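Cuaderno del taller, dom. 16 de agosto
Orden de piezas pequeñas, primera vuelta con el organizador amarillo y negro

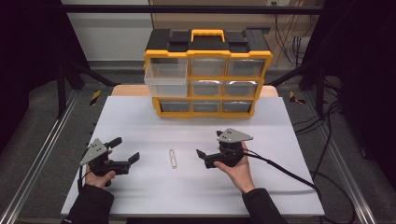
¿Qué metemos en los cajones de arriba y qué en los de abajo?
Arriba lo que se usa a diario (tornillería corta, arandelas, bridas) y abajo lo que pesa o casi no se toca, que así el mueblecito no cabecea al tirar de un cajón.

Me encanta este cacharro. Asa en la tapa, cierres a los lados, cajones translúcidos... ¡se acabó abrir botes de yogur para encontrar una tuerca! El superior izquierdo lo dejo vacío de momento, Shahnaz lo quiere para las piezas sueltas que aparecen por la mesa y no sabemos de dónde salen. Me parece una idea buenísima.

Trabajar sobre el tablero blanco, un acierto total. Lo oscuro salta a la vista enseguida; lo blanco ya cuesta más, hay que buscarle la sombra. Probar con una cartulina gris debajo cuando toque clasificar plástico claro.

Recuento de la bolsa de Vandine: 136 arandelas y 189 tornillos, más 9 que no casan con nada (van a un sobre, preguntar a Pranab).

Pendiente:
- etiquetas: ¿en el frente o en el canto? Inmaculada vota canto, yo frente
- separadores para la fila de en medio
- pasar la lista a la hoja 1431

Maximiliano, si sacas un cajón entero, vuelve a meterlo en su hueco, porfa. ¡Mañana sigo con las bridas!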